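Fixing Lost Marker Tracking on Hand-Held Grippers

If the left or right track drops out partway through a take, start with the cubes. On the Jarov pair, error 201 means a cube was lost for more than 30 frames.

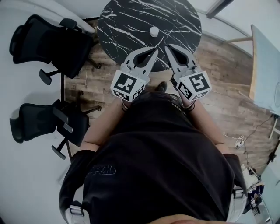
Check the cubes

1. Stop recording and set both grippers down.
2. Wipe each marker face with a dry cloth. Replace any print that is scratched or lifting.
3. Push each cube sideways. If it moves, tighten the 4 mount screws.

Record a test

Hold both cubes in view for 57 seconds – turn your wrists slowly. If 201 comes back, tag the gripper and send the log to Faraji Okoth.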